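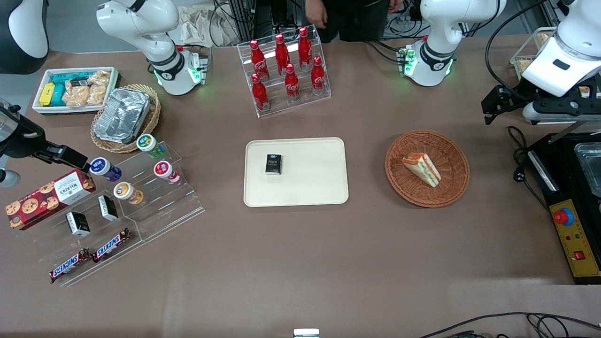 Two-armed snack table with the emergency stop at far right, on a yellow panel.

Silent grip loss is the name I use for a fault in tabletop serving robots where the gripper lets an item slip and the controller keeps going as if it still had it. I first ran into it at Grurnembridge, on a two-arm setup the Drendason shop calls Bach, and I've been keeping this entry up ever since (corrections welcome!).

Cause

Parallel grippers guess whether they're holding something from how far apart the fingers stopped. Thin stuff, like a candy bar wrapper, reads almost the same as nothing at all. On Bach the cutoff was set for bottles, so a dropped bar still counted as a good pick. In a log of 2000 picks we found 45 of these, and most were small flat packages near the edge of a shelf.

Why it matters

A dropped bar is no big deal. The trouble is the next move, when the arm swings over at full speed to place something it doesn't have, and the other arm may already be waiting there. We had one wrist-to-wrist bump in February that tripped the drives and left both arms locked over the tray.

What to do

Hit the red button first, then go look. Please don't reach between the arms to grab whatever fell, even if they look parked. After the bump we cut the carry speed to 200 millimeters a second and added a second finger check 10 centimeters above the pick point. Kodthorpe runs the same check but leaves the speed alone, and I'm still not sold on that.

See also: false grasp, handover collision, protective stop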